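Pleltberg Institute of Technology
Robot Learning for Surgical Tasks
Handout 5: Collecting Demonstrations of Suturing
Instructor: Kourosh Ansari

Purpose of this handout

Students should read these notes before the Wednesday laboratory. They cover how demonstrations are recorded, divided, and labeled for the suturing assignment. Model training is treated in Handout 6.

5.1 What counts as a demonstration

A demonstration is one complete stitch performed by a trained operator at the console, from the first pickup of the needle to the cutting of the tails. Everything between those two points is kept, including pauses and regrasps. The Jandmont set used in this course holds about 1000 demonstrations, recorded by 13 operators.

The starting state is part of the record. The position of the needle, the reach of each instrument, and any thread already on the tissue all affect what the operator does next. 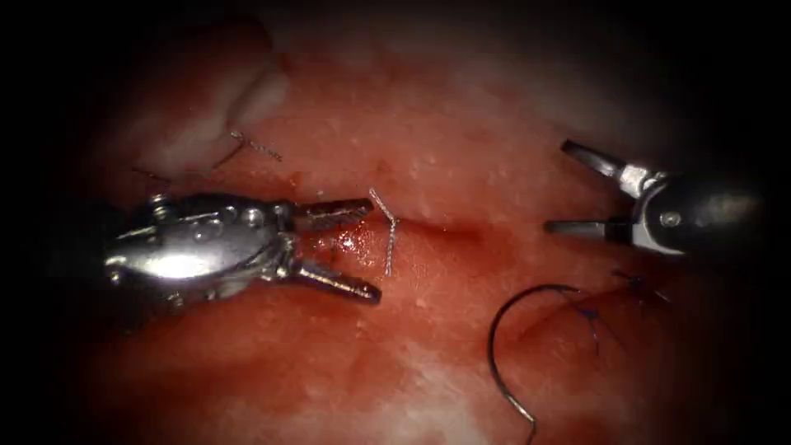 Figure 5.1. Both instruments open over the tissue, with the curved needle free at lower right.

5.2 Camera views

Each demonstration is recorded from a fixed view of the workspace and from a small camera mounted at the instrument wrist. The fixed view shows how the instruments stand in relation to the incision. The wrist view gives a closer look at the grasp, but it moves with the arm and its exposure is less even. Bright areas should be left uncorrected. The policy will meet the same lighting when it runs.

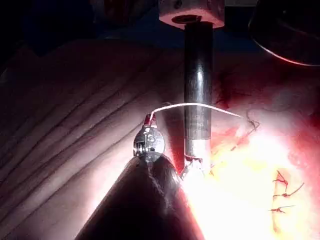
Figure 5.2. Wrist view. The needle is held between red-tipped jaws; three tied sutures are visible at lower right.

5.3 Dividing a recording into steps

The labeling guide written at Jeltivstead divides a stitch into grasp, insertion, pull-through, wrap, tighten, and cut. A boundary is placed on the first frame in which the new step has clearly begun. Thread handling causes most of the disagreement between labelers, as a strand may lie across the jaws without being held.

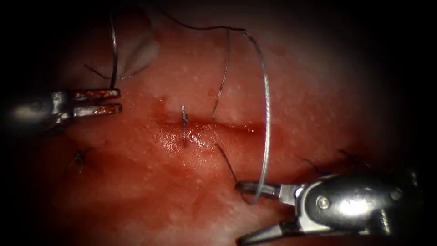

Where the contact between jaw and thread cannot be settled from one view, the labeler should consult the second view at the same time stamp. If doubt remains, the frame is marked "uncertain" and left out of the grasp labels – it is still used for training the motion model. Labelers should not guess from the frames that follow.

5.4 Rows of stitches

Interrupted sutures are tied one at a time, so a single closure yields several demonstrations. These are not independent of one another. All stitches from one closure must be placed in the same split, either training or test. The Jafarzadeh exercise in the course folder shows how test scores rise when this rule is broken.

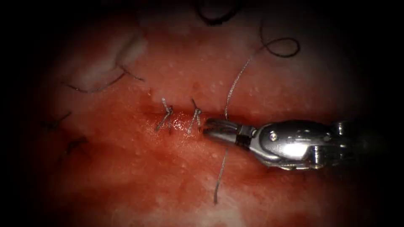 Figure 5.4. Two tied sutures to the left of the instrument, with thread held in the jaws.

5.5 Assigned work

Work in groups of 2. Label the recordings in your group folder separately, then compare boundaries and submit both versions with a short note on each disagreement.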